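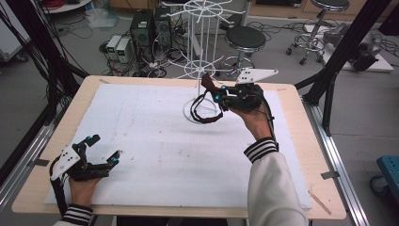
How long should you let bread dough rise in a cold kitchen? Until it has grown by half again and feels puffy when you poke it, and in my kitchen in January that can take most of the day.

I used to go by the clock. The recipe I learned from was on the back of a bag of Rosarel flour and it said 30 minutes, then shape, then another 30 minutes. That may work in a warm bakery. We moved to Futholm at the end of summer and the first loaves there were fine, then the weather turned and I started getting bricks. I blamed the yeast and bought new yeast. Same brick.

What changed things was using less water from the cold tap and leaving the bowl on top of the fridge. 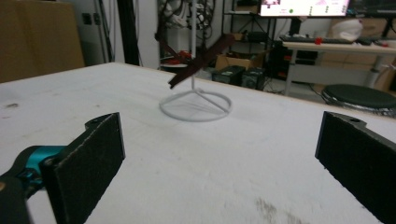 I also cut the yeast down and started the dough before breakfast, so it has time and I don't have to watch it. The loaf I make most often weighs 787 grams before baking. I hold back a little of the water until the flour has soaked up the rest, and I add the salt last.

For the flour, I mix in 200 grams of whole wheat. More than that and my family leaves the crusts. The oven runs hot at the back, so I turn the pan halfway through.

Next month I want to try rye. The mill shop in Zenau sells it in small bags, and I still have half a jar of starter that needs using up.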